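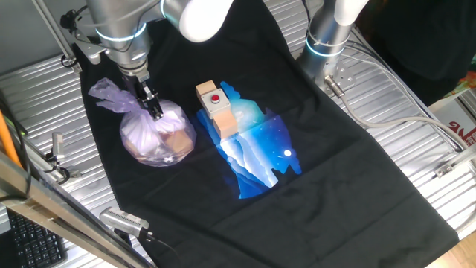
HALLARD OPENS ORDERS FOR PRENDERGAST TWO-ARM BENCH PLAN

Monthly pricing for labs and small shops. Orders open in March.

FALTURSIDE - Hallard today put out pricing for the Prendergast plan, its first all-in monthly plan for two-arm robot benches. Arms, grippers, cameras, slatted aluminum table, mounting, cables. One line on the budget instead of a dozen.

The base plan is $3,176 a month. With service cover it's $3,566. Both prices hold for the full term and both include delivery to the dock, setup and the first calibration. Freight beyond the dock is quoted separately. So is electrical work, if your room needs it.

Terms run one, two or three years. Buyers who would sooner own the equipment can switch to purchase at any renewal date, with part of what they've paid credited toward the price. Credit table is in the order pack.
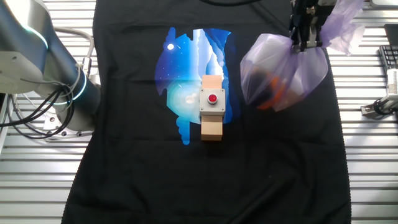 Most of the first-year overspend Hallard sees comes from small stuff left off the first quote. Spare fingers, a second camera, cable, something to screw the base plate down to. Then the items to be handled, which get budgeted last or not at all. Soft goods especially. A thin plastic bag hanging from a gripper over a printed T-shirt, with a push button on a wood block next to it, is cheap to lay out, but bags tear and get used up, so they need a line of their own. The Prendergast worksheet has one. It also has lines for floor space, operator hours and storage, and a column for who signs off on each.

The worksheet is seven pages, free, and does not require a quote request. Sites that already own arms can recieve a table-and-camera version of the plan, priced on request.

WHAT THE SERVICE COVER PAYS FOR

Gripper wear parts. Cable replacement. Loaner arm if a repair runs past 7 working days. Phone support from 8 a.m. to 6 p.m. Does not cover workpieces, computers bought elsewhere, or damage from moving the bench without telling us first.

Parts ship from Zaltgate, which is handling warehousing and returns for the plan. Zaltgate will stock fingers, camera brackets and light cable sets at launch, larger parts later in the year.

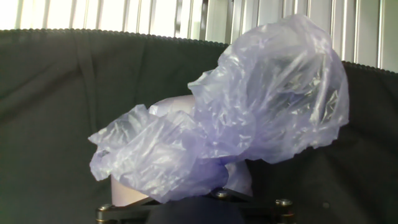 Thin plastic film at the gripper, seen from the wrist camera.

Operator training is sold seperately in blocks of 100 hours, to be used by any staff at the site within the term. Unused hours roll over once. Blocks can be shared between two sites under the same account, useful for schools with more than one campus.

Hallard suggests budget holders put the training block in the same request as the bench. Approvals for the two often land months apart otherwise and the bench sits.
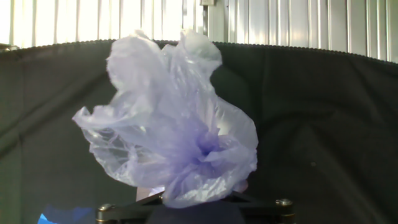 HOW TO ORDER

Order packs go out from the Falturside office by email. Ask for the Prendergast pack and say which term you want priced. Quotes good through the end of the quarter they're issued in. Demo visits mornings only, by appointment, bring your own test items if you have them.

ABOUT HALLARD

Hallard plans, supplies and services bench-scale robot equipment for research labs, training centers and light manufacturing. Based in Falturside.

Press contact: Hallard media desk, Falturside office.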